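### 3.2 Household textiles and the timing of laundry

Diary returns from Mirnomthorpe and Brarkham gave 591 usable entries on kitchen cloths and towels. Households were asked when an item was last washed and what prompted the wash. Most named a fixed day, and Friday was the commonest. Visible dirt came second – smell was mentioned less often than we had expected from the pilot in Cultum. Knitted cloths were kept in use longer than woven ones.

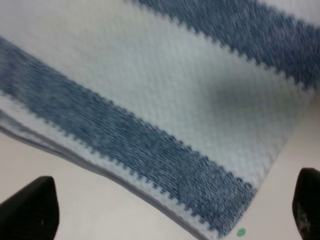 Busisiwe Mahlangu told us that a fixed day meant little in her house, as the cloths simply went in with whatever load had room. Similar remarks came up in three other interviews, and we have coded them as "opportunistic" washing. Tessier and Carré treat such cases as missing data, but we have kept them in.

Storage between uses was recorded separately. Respondents in flats tended to leave towels folded on the worktop, while those with a utility room hung them up. The difference held in both towns and was strongest in January, when outdoor drying was rare. 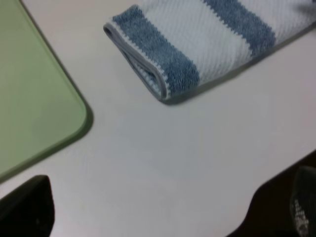
**Figure 3.** Folded striped towel on a pale surface, with a light green board.

Folded towels were washed no more often than hung ones – a result we return to in Section 4.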